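Visita à Lornetti: a automação na copa e na cozinha de serviço

12 May 2025

A Lornetti prepara refeições para escritórios e residências seniores, e há 3 anos começou a passar parte das tarefas de cozinha para braços robóticos. A visita durou uma manhã e incluiu a linha de embalagem, a sala de lavagem e as cozinhas pequenas, onde se treinam as tarefas de arrumação e de bancada.

Na linha de embalagem saem 2,000 refeições por turno. O fecho e a etiquetagem são feitos por máquinas da Liem, instaladas em janeiro. As pessoas que antes fechavam caixas passaram para o controlo de pesos e para a preparação de dietas especiais. Uma funcionária contou que chega a casa com menos dores nos pulsos, mas que o ritmo é agora marcado pela linha e as pausas têm de ser combinadas com antecedência.

As cozinhas pequenas são mais silenciosas. O sistema chama-se Skorkik e trabalha em bancadas domésticas normais, com torradeira, tábua de cortar e canecas empilhadas. Vimos a garra preta com uma frigideira preta suspensa sobre o fundo da bancada, ao lado de uma lata escura com tampa de madeira clara. 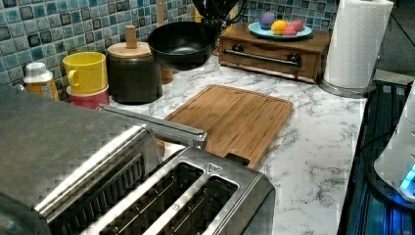 Quem decide que tarefas passam para o robô?

A chefia de cada cozinha propõe as tarefas e a equipa do turno experimenta-as durante 5 semanas antes de ficarem no plano.

Os cozinheiros com quem falámos queixam-se sobretudo das paragens. Quando o braço pára, alguém tem de largar o que está a fazer, confirmar o alarme e retomar o ciclo. Esse tempo não aparecia nas folhas de turno e passou a ser registado a pedido da equipa.

A formação é dada pela Flakis, nas próprias instalações, e faz parte do horário de trabalho. No ano passado somou 717 horas. Os cozinheiros mais antigos pediram sessões separadas, com mais prática e menos ecrã, e a empresa aceitou.

A visita termina no refeitório do pessoal. As próximas inscrições fazem-se na receção e os grupos têm de trazer calçado fechado.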